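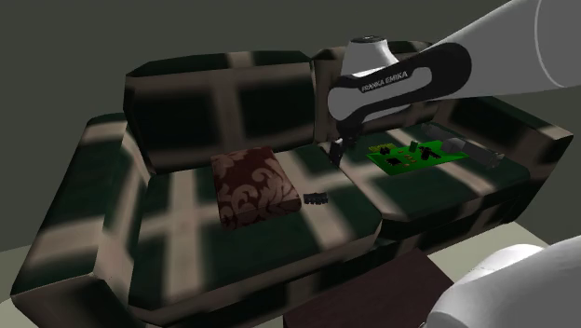 A simulated Franka Emika arm over a plaid sofa, with a circuit board on the seat beneath it.

Simulation first, arms second. That is the order of play at Wavberg, the repair and refurbishment firm, after managers agreed on Thursday to hold back most of this year's automation money until the software side has been tried properly.

The firm wants robots for its returns hall, where household electronics come in, get opened up, sorted and either mended or stripped for parts. It had planned to buy two arms outright before the end of November. Now it will rent computing time, build up a set of virtual rooms and benches, and decide on hardware after that.

"We nearly signed in spring," said Hernán Cusi, who looks after equipment planning at the firm. "Good price, good people. But when I asked what we'd be picking up on day one, I got four different answers from four departments. You can't size a gripper on that."

The computer-made rooms are being put together by Prillent, a small software house which won the work over two other bidders. Its rooms are not all factory floors. Some are plain living rooms — sofas, coffee tables, bits of hardware left on the cushions — and the reason is a second line of business. Condori, Wavberg's home visits arm, mends appliances at the customer's address and would like to know whether a small machine could one day help there too.

Not soon, Cusi says. "The home stuff is cheap to look at in simulation and very dear to look at any other way. So we look."

What it costs

Wavberg would not give the full budget but did share the outline with staff. Prillent is being paid for 331 hours of work, spread over the winter, with a review half way. Computing time is billed on top, by use, and is capped each month. If the cap is reached the runs stop till the next month. No roll over.

The price of an arm is the easy bit, according to the planning note that went round. Harder to pin down are the things bought alongside: fingers to suit the parts, a mounting plate, guarding, a spare controller, training for the people on shift, insurance. The note asks each department to put a figure against every one of those before any order is raised. Service contracts get a page to themselves. Last time the firm bought a large machine, a board cleaner for the upstairs workshop, the service contract was signed seven months late and the cleaner stood idle for part of that time.

Parallel-jaw grippers are the starting point for the trials, chiefly becuase two suppliers will lend a set for nothing. Suction has been asked for by the packing team. It is down as a "maybe" and has no money against it.

The test list

Prillent has been given a list of 100 parts to model, drawn from what the returns hall handles most. Circuit boards are near the top. So are connectors, capacitors, small motors and the plastic feet off set-top boxes, which apparently turn up everywhere. A longer list of 200 was cut down in October when it became clear that a good many entries were the same part under different stock codes.

Each part is to be tried on hard surfaces and soft ones. The soft ones matter more than you might think, said Cusi. Trays in the returns hall are lined with foam, and a board lying on foam does not sit the way it does on a bench.

"People laughed at the sofa," he said. "Then I showed them the foam trays."

Buy or lease

Still open. Leasing would let Wavberg hand the arms back after a year but the monthly charge is steep, and the lender wants a say in where they are bolted down. Buying is cheaper over four years if the machines are kept busy on both shifts. At one shift the sums are close to level. Finance prefers to buy. The workshop, which would have to live with them, would sooner lease one and see.

A third route, second-hand, was looked at and dropped. Follach, the dealer approached, had arms in stock but could not say how long parts would be available for the older controllers.

Staff reps have asked that no jobs be changed on the strength of simulated results alone. Managers have agreed to that in writing, and the reps will see the same figures as the board does at the review. They have also asked for a bench trial with real trays before the final vote. That has been accepted in principal, though who pays for the floor space is not settled.

Floor space is a sore point. The corner pencilled in for the first arm currently holds the pallet wrapper, and moving the wrapper means moving a power supply — an electrician's quote is due next week.

Departments have until Thursday noon to send in their figures. Late ones go to the next round. Forms are on the shared drive under Equipment, and queries should go to Hernán Cusi, not to Prillent.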